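How to Share a Folding Table with a Robot Arm: A Getting-Started Guide for Laundry Room Staff

Posted Wednesday, June 8, 2022

When the first arm arrived in the towel room at Pindoso, most of us on the morning shift stood in the doorway with our coffee and wondered what we were supposed to do with ourselves. We wash, fold and send out towels for gyms, salons and a couple of small hotels out past Drevov, and folding had always been the part of the day when your hands were busy and your mouth was free. I've been asked to write down how we set things up, mostly for the people at our sister laundry in Dranport who get their own arm soon, and I'm going to include the parts about people too (you'll have more questions about those than about the cables, believe me).

What you need before you start

A sturdy table at hip height. A dark cloth big enough to cover the working area with plenty to spare. Two containers that look different from each other, so a tired person can tell them apart at five in the morning. A stack of towels from one batch, all the same size. And one person per shift who has had the half-day training and knows where the stop button is.

Step 1. Lay the cloth

We use black, and it has worked well for us with our pale and medium towels. Smooth it out with the flat of your arm from the middle toward you. You don't need to iron it or pin it down, and a few soft creases near the back have never given us trouble. Do shake it outside at the end of every shift, though, as microfiber sheds more than you'd ever guess.

Step 2. Set out the containers

Put one on each side toward the back, and leave the middle and the whole front of the table clear. The arm needs that room, and so do you when you reach in to straighten something. We argued for a good week over which side should be which. In the end we let the early shift decide, and I'd suggest you do the same, because people look after a layout they picked themselves.

Once you've settled on the spots, put a strip of tape on the table legs to remind everyone. Then place one folded towel between the containers with its edges lined up to the table and leave it there while you check your spacing.

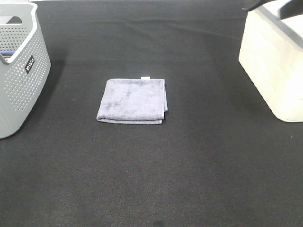
Step 3. Fold your sample towels by hand

I enjoyed this step more than I expected to. Somebody has to decide what a good fold is, and that somebody is you! We had more than 486 sample folds in our practice log by the end of May, and going through them together was the first time all the shifts had ever sat down and talked about folding. We agreed on a compact shape, a little wider than tall, with the edges close to even. A bottom layer that peeks out slightly is fine for our customers. If yours are fussier, settle that now and write it on the wall.

Leave the care tags on. A bit of tag sticking out of the fold is nothing to fret over, and you can tuck it in at the final check if a customer minds.

Step 4. Check the grip with the fingers open

Before the first run of the day, bring the arm to its waiting position, fingers apart and nothing in them. Look at both pads and pick off any fluff with a dry brush. Glance over the cloth for specks at the same time. Make sure there is open space between the fingers and a clear way forward to the towel and the bin, and keep your own hands behind the tape until the person in charge of the arm says go.
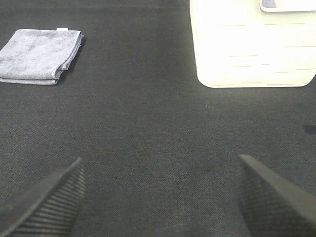
Fingers open over the cloth, with the folded towel to the left and the white bin to the right.

Step 5. Run a short batch and stay with it

Start with 8 towels. I know it sounds like hardly any, but you'll learn more from watching 8 closely than from walking off and coming back to a big pile. Say out loud what you see, and have a partner jot it down. When something looks wrong, press stop first and talk afterward.

What changes for you

Your shoulders will probably thank you, and you'll be on your feet in one place a good deal less. You'll also spend more time checking, sorting and deciding, which is tiring in a different way, so please keep your breaks. We rotate the arm duty every two hours and I wouldn't go longer.

Some of us missed the chatter at first. We moved the sorting bench closer to the robot table, and that brought most of it back. Nobody's hours were cut here, and we asked for that in writing before we agreed to the trial. Ask for yours early as well.

Next page: Weekly cleaning and the Štěpánek checklist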